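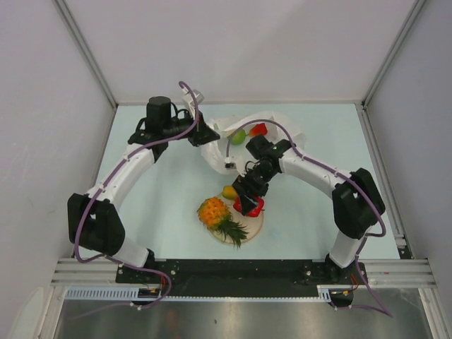
Figure 3.1 Fruit and vegetables on a light blue surface, with a round plate at the centre.

Chapter 3
Bags, Plates and Bowls: Handling Produce in the Home Kitchen

Chapter 2 followed produce from the grower to the shop counter. This chapter takes up the work that begins when the shopping reaches the kitchen. Fruit must be taken from its bag, looked over, and set out or put away. Students will learn to choose a suitable vessel, to arrange pieces of unequal size, and to recognize when a plate has reached its limit. The exercises draw on the Drovden Household Survey, in which 154 households in Rurkusbridge recorded their unpacking habits each September.
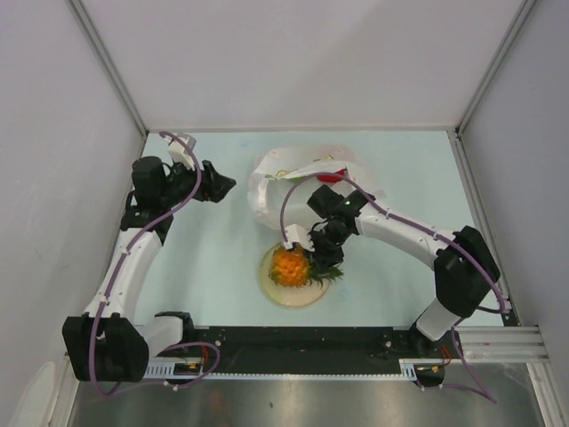
Unpacking is best done close to the vessel that will receive the produce. A bag laid on its side, with its opening toward the person working, lets each piece be lifted out without pressing on those beneath. Large or awkward items are placed first. A pineapple set down on its side needs more room than its body suggests: in Figure 3.2 the leaves of the crown reach past the rim of the plate and onto the surface beyond. Smaller pieces may then be fitted into the space that remains — provided that none is made to carry the weight of another.
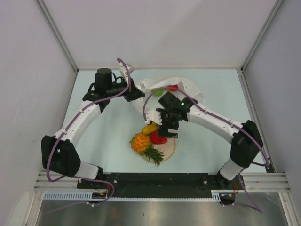
Should fruit be washed before it is set out on a plate?

Fruit that will be eaten the same day may be washed and dried first. Berries intended for storage should be left unwashed until they are needed, as moisture on the skin encourages mould.

Section 3.1 begins with the choice of vessel and introduces the Zekell chart, which students will complete for their own kitchens.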